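4.2 Work surface, markings and parts

The trials at the Dronderow site used a single large table. The table was covered before the first day of work and the cover stayed in place until the end of the August sessions, when the surface was inspected and the sheet discarded. The choice of covering affects how easily small motor parts can be found by eye, and it is reported here in more detail than is usual.

The covering is a blue plastic sheet. Two other coverings had been considered, a gray felt and an uncoated white paper. The felt shed fibers onto exposed windings. The paper gave too little separation from parts with a pale housing, and it tore when heavier items were dragged across it. Blue plastic gave good contrast against silver housings, black fittings and copper-colored coils, and could be wiped between sessions. Its drawbacks are wrinkling and gloss. The wrinkles were left alone unless a part rocked when set down, in which case the sheet was smoothed by hand and the placement repeated.

Overhead light reflects from the sheet as a streaky white band along the front edge of the table (Figure 7a). The band was treated as a zone to be avoided, and no part was assigned a resting position there. A matte sheet from the same supplier, Flelness, was tried at a later date but is outside the scope of this section. The surface also carries small dark specks and scuffs. These were not cleaned off in full, and a speck can be mistaken for a screw or a chip of coating when the sheet is viewed at a low angle. Observers were told to confirm any loose item smaller than 8 mm by touch.

A pale fabric backdrop hangs behind the table. It hides the rest of the room from the observers and keeps the upper part of the view plain. The fabric has soft folds and some faint smudging near the bottom, neither of which was corrected.

Placement areas were marked in yellow tape following the Khattak layout, in which adjoining cells share one strip of tape. The shared strip saves table area and makes it plain when a part has been put down across two cells. A pair of cells lies toward the back left of the table, at an angle to the viewer. A corner of a further marking shows at the far right. Only parts resting wholly inside the tape were scored as placed – contact with the tape itself was scored as a partial placement. The tape was inspected at the start of each session and replaced where an end had lifted.

The parts were taken from the Dandent set, which contains 200 loose items from small electric motors. Of these, the round parts proved the most awkward to describe in the written protocol. A stator and a rotor bell can be similar in outline when viewed from the side, and the terms "top" and "face" were used inconsistently in early notes. We therefore use "face" for the side on which the hub is seen and "wall" for the curved outer side, whatever the orientation of the part on the table. Surface condition was recorded in one of three grades. Creased or lifting material on the wall was noted but did not exclude a part from use. A total of 885 placements were logged under this scheme, and 7 were later removed when the entry gave no surface grade.

Figure 7. Table and parts. (a, b) Blue sheet with the paired cells in yellow tape, back left. (c) A silver cylindrical part with a raised central disk and small bosses on the rim; creased material is visible low on the wall. (d) A stator with copper-colored windings, with a dark rotor bell behind it.
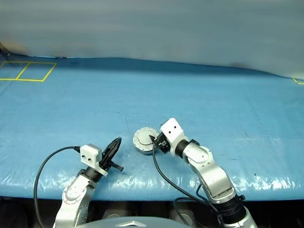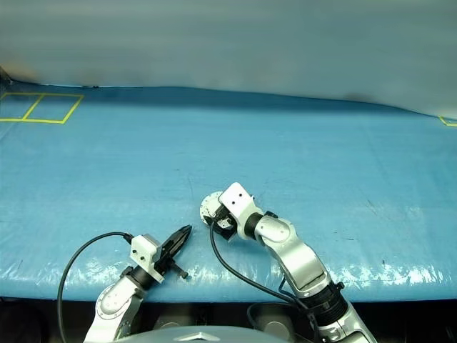
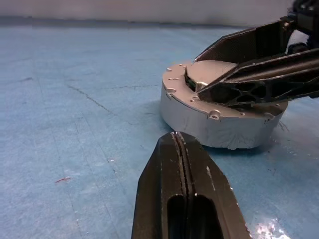
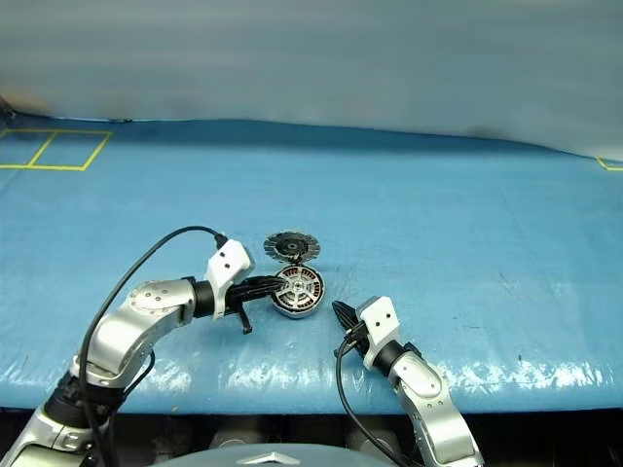
4.3 Recording of placements

Each placement was entered on a printed form with fields for part number, starting position, cell, orientation and surface grade. Orientation was limited to three values: face up, face down and tilted. A part leaning on another part was entered as tilted, and the number of the supporting part was written in the margin. Forms were copied to the shared table at the end of each session. The cell labels used in this paper are those of the layout revision dated Jul 30, 2023, and forms filled in under the earlier labels were converted before analysis.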